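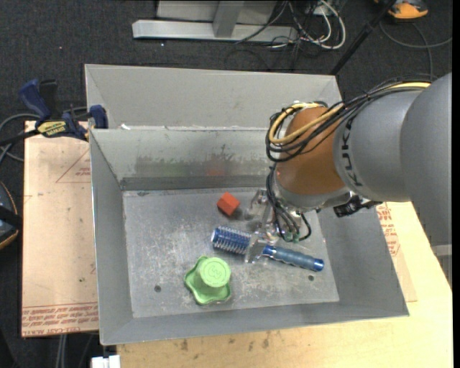

The gray metal bin on the work table, with a blue round brush, a small orange-red block and a green plastic piece inside.

A metal bin for small things, and how to keep it in good condition

In our house many small things have no place. A hairbrush, a block from a child's set, a plastic part that surely belongs to something. For a long time I put them in a kitchen drawer, and the drawer stopped closing. Now they go first in a sheet-metal bin, and once in the day, after supper, I take everything out and carry it to the right room. I learned this habit when I worked in a repair shop in Grondport, where every table had such a bin.

Choosing the bin

Take one with sloped walls. Small things slide to the floor of the bin and you can see them all at one look. In a bin with straight deep walls you have to dig. A used one is good enough. Scratches and dull places on the metal do no harm, but pass a cotton cloth slowly over the edges before you buy. If the cloth catches, there is a sharp place, and it must be filed and then rubbed with fine sandpaper.

Look also if there are holes in the floor of it. Mine has small round ones. They let out dust and a little water, but they let out pins and screws too. If you keep sewing or workshop things in it, cut a piece of felt for the bottom.

Protecting the table

Metal on wood makes marks, especially on pale wood. I glued four felt pads under my bin, and I change them when they become thin. Lift the bin when you move it and do not push it. One winter I pushed it for the whole season, and it took me 90 minutes with sandpaper and oil to make the table nice again.

Washing the metal

Use warm water with a little dish soap and a soft cloth. Wipe in one direction, rinse the cloth, wipe again, and dry immediately with a towel. Most of the blotches on a shiny wall are only dried water. For these I mix one spoon of white vinegar in a glass of water, and I wipe with clean water afterward. Try it in a corner first if you don't know what metal you have. Do not use steel wool. Before washing take out the paper scraps and bits of tape, they become like glue when they are wet.

Cleaning a round hairbrush

A round brush is the thing which comes most often to our bin, and it usually needs cleaning before it goes back to the bathroom.

1. Cut the hair along the brush with small scissors, between two rows of bristles.
2. Pull it out with the end of a comb.
3. Fill a bowl with lukewarm water and some 5 drops of shampoo. Move only the bristle part in it. Keep the handle out, or water will go inside.
4. Leave it for a few minutes and rub with an old toothbrush.
5. Rinse, shake, and lay it on a towel with the bristles down until the next morning.

If your brush has a wooden body, don't soak it at all. Use a damp toothbrush.

Plastic pieces with a wavy edge

Plastic with lobes and raised pictures keeps dirt in every curve. A dry paintbrush is better than a cloth for this. After it, wash the piece in soapy water for 20 seconds or so and dry it with a hair dryer on cold air. Hot air can bend thin plastic.

When the owner is not known

I keep the unknown pieces in a jar until October, when we do the big cleaning. My neighbor Vira Bondarchuk writes on a paper tape the month when she found the thing. I began to do the same and I throw away with less worry now.

Roksolana Ostapchuk

Comments

Mpho Le Roux: Does the vinegar also work on galvanized metal? My bin became darker in one corner.

Roksolana Ostapchuk: For galvanized I would use only soap, the vinegar can make it dull. The dark corner will probably stay, I'm sorry.

Anoma Kumarasinghe: I use cork under mine. The felt was collecting crumbs.

Zeyu Yao: Thank you for the brush instructions. I was always putting the whole thing under water and the handle came loose.

Contact | © Covari Home Notes | Back to top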